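Section 4: Setting up the breakfast table

By now you've wiped down your Markitz table and let it dry, so we can get to the fun bit. I've laid out this breakfast corner more times than I can count (I wrote the tea section too, so blame me for both) and I've settled into an order that suits me. Swap things about if your kitchen's laid out differently!

Before you start, check the table is standing level. Press on each corner in turn, and if one dips, wind the foot out a little and try again. Mine always needs a tweak after it's been moved.

1. Put the toaster down first, towards the back, with the lever end facing the side you'll be standing on. I'm right-handed, so mine points right. If you're left-handed, turn the whole thing round and you won't be reaching across the slots.

2. Run the flex off the back of the table and down to the socket. Don't let it loop over the front -- I caught one with my sleeve once and very nearly had the lot on the floor.

CAUTION: Keep curtains, kitchen roll and loose paper well away from the toaster once it's switched on. That includes this guide! Read it, then move it.

3. Set out one plate per person, nearer the front. The Rolletti side plates are fine for two slices, though I'd go bigger if anyone's having beans.

4. Mugs go next, side by side, handles turned so you can grab them easily. I like a different colour for each person, as it saves all that "is this one yours?" business later on.

5. Cold drinks go at the opposite end from the toaster, with the caps done up tight. Water and toasters really don't mix.

6. Pop your bread in the slot, but leave the lever up until everybody's sat down. With a Koo two-slot I start at setting 4 for ordinary white and go up to 7 for anything seedy or straight from the freezer.

NOTE: If you're only doing one slice, it'll often brown a bit faster than a pair would, so keep an eye on it the first time and knock the dial down if you need to.

7. Press the lever, and put the butter out while you wait. If a slice gets stuck, switch off at the wall and let it cool before you go fishing for it. Never use a knife, not even a quick poke -- I mean it.
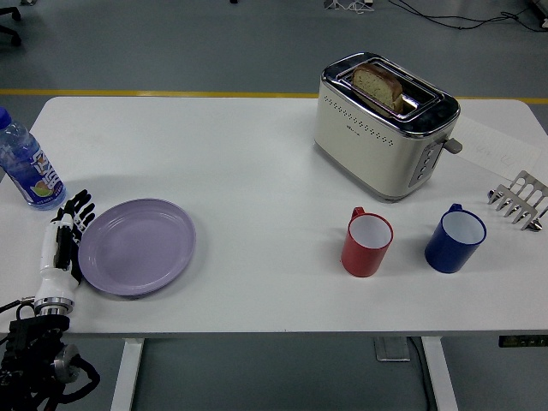
Crumbs are the last job, and I do mine on a Thursday before the bins go out. Unplug the toaster, wait till it's properly cold, then slide out the tray and tip it into the food waste. The Vunusell cloths are good for the outside, just barely damp, and the plates and mugs can go in with the rest of the washing-up.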